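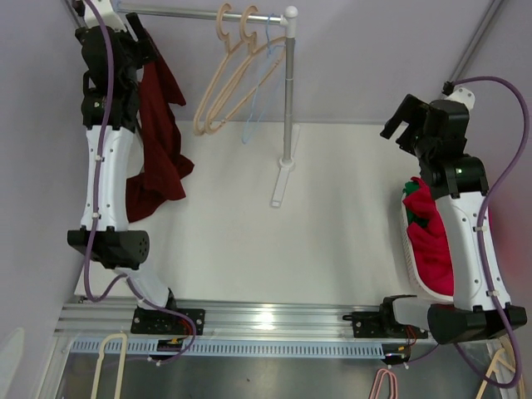

Purves Bridge sit-in

The Purves Bridge sit-in was a protest held in February in the river town of Purves, against the county's plan to close the only footbridge between the mill district and the downtown. It lasted 13 days, drew 400 people at its height, and is remembered locally for its good manners and its very bad soup.

Background

The footbridge had been listed for repair for so long that the list itself had to be reprinted. When the county commission voted to close it, residents of the mill district were told to use the highway crossing, a detour that added two miles to the walk to the grocery store. A petition with 489 signatures was delivered to the county offices and returned with a note saying that it had been submitted on the wrong size of paper.

Davina Pringle, a school bus driver, resubmitted the petition on the right size of paper. It was then declared late. She called a meeting that evening in the laundromat on Esta Street, where the decision was made to sit on the bridge until somebody from the commission walked across it.

The protest

The first protesters arrived before sunrise with lawn chairs. Sheriff's deputies blocked both ends of the bridge, which meant for several hours that the county was enforcing the sit-in it had come to break up. The deputies later pulled back to the parking lot.

Commissioner Wendell Crenshaw described the crowd as "outside agitators" in a radio interview. Most of them lived within sight of his office, and one was his dentist. Itzel Palacios, who ran the protest's kitchen from a folding table, began handing out name tags with street addresses on them – a practice that other groups in the county have since copied.

Two people were arrested during the second week for refusing to move a couch. The charges were dropped after the citation was found to name the couch as a defendant.

Outcome

Crenshaw crossed the bridge on the last day, in the rain, with an umbrella borrowed from a protester. The commission voted soon afterward to keep the bridge open during repairs. The repairs have not started.

Legacy

A plaque was unveiled at the east end on September 7, 2025. It gives the length of the sit-in incorrectly. Archie McIver, who wrote the text, has defended his figure on the grounds that he went home early. The couch is held by the Purves town library, where sitting on it is prohibited.

See also

Esta Street
Purves County Commission
Mill district (Purves)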